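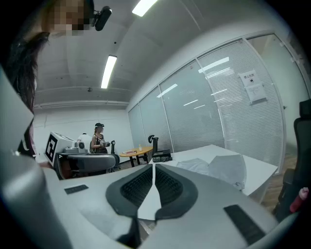

Figure 1. Leaning over the white table.

Does Homemade Paste Hold a Book Together as Well as the Store Kind?
Final project report, Materials and Making
2025-04-18

Why I picked this

My grandmother has a cookbook that has been falling apart for as long as I've been alive, and every few years somebody in the family attacks it with clear tape. The tape goes yellow, the page rips next to the tape, and then it gets more tape. When we had to choose a material to study this semester I thought of that book right away. I wanted to know what people used before plastic glue came in a squeeze bottle, and whether I could make it in a dorm kitchen (yes, although my roommates have opinions about the saucepan).

So I compared 2 adhesives. One is plain wheat paste, meaning flour and water cooked until it goes thick and a bit see-through. The other is the white bookbinding glue they sell at Bisht, the art supply store by the bus station. I also meant to try a rice paste and I ran out of time, which I'll get to.

What I made

I folded and sewed little practice booklets, all the same size, and glued each one into a plain cover. By the end I had 53 of them, and I was extremely tired of folding. The paper was Stenach sketch paper, which is on the heavy side and has a slightly rough surface. The covers were cut from cereal boxes and other packaging. I know that isn't a real binding board, but I had a lot of it and it was free.

I also bound one proper full-size notebook of 96 pages with the wheat paste, just to see how it would behave on something a person might really use. I've been taking my biology notes in it since February.

Cooking the paste

This took me way more tries than I expected. The first batch had lumps like gravy gone wrong. What fixed it was mixing the flour with a little cold water first, stirring until it looked like pancake batter, and only then adding the rest and turning on the heat. After that you stir the whole time. You really can't walk off and answer a text! I pushed every batch through a tea strainer while it was still warm, and the strained stuff was so much nicer to brush on that I went back and threw out my earlier booklets.

Wheat paste goes bad. Mine smelled fine for a few days in the fridge and then very much did not. The recipe I started from came out of a handout from the Dolitz craft center, and it suggested a clove in the jar to slow down mold. I tried that with one batch and it made my backpack smell like a holiday ham. I can't say if it helped, as I didn't keep a jar without the clove next to it. That was a planning mistake on my part.

How I tested them

Pull test: I clipped a single page to a plastic bag, held the booklet still, and added coins to the bag until something gave.

Opening test: I opened and closed each booklet flat, over and over, and checked the spine for cracks. I did this during lectures, sorry.

Water test: I put a damp sponge on the glued edge, waited, and tried to peel it apart with a butter knife.

What happened

In the pull test there wasn't a clear winner. Most of the time the paper tore before the adhesive let go, with both kinds. When I think about it, that's what you'd want to see, but it also means my test was mostly a test of Stenach paper. A thinner strip of paste or a stronger paper would have told me more.

The opening test was more interesting. The store glue stayed bendy and the spines made with it opened nicely. The wheat paste spines were stiffer, and a few of them made a crunchy sound the first time I opened them. The ones where I'd brushed it on thin were a lot better than the ones where I'd globbed it on. My big notebook had a thin coat and it lies flat on a desk now, though it took some weeks of use before it did.

The water test was the one that changed my mind about the whole project. The wheat paste softened and I could lift the cover off pretty cleanly. The store glue went cloudy and gummy and took a layer of paper with it. I had written in my proposal that the stronger glue would be the better glue, and I don't think that anymore. If a book is going to be repaired again someday, you want to be able to undo the last repair. This is exactly the problem with grandma's cookbook and the tape.

Drying and warping

I lost a whole evening's booklets to warping. Paste has a lot of water in it, and the cereal box covers curled up like potato chips. Pressing them under textbooks with wax paper in between worked well enough, as long as I left them alone overnight. I kept peeking. Don't peek.

The grain of the cardboard matters too. If the grain runs the same direction as the spine, the cover curls much less. I only learned this from a flyer at the Trirkuvach paper fair, after most of my covers were already cut the wrong way, so my results on warping are not worth much.

What I'd change

I would do the rice paste, obviously. I'd label the booklets on the inside, too, as pencil on shiny cardboard rubs right off and I had to toss 2 that I couldn't identify. And I'd use a spring scale for the pull test in place of a bag of coins.

The cookbook is next. I've gotten as far as soaking the tape off the pie section, and the page with the rhubarb recipe is drying under my chemistry book right now.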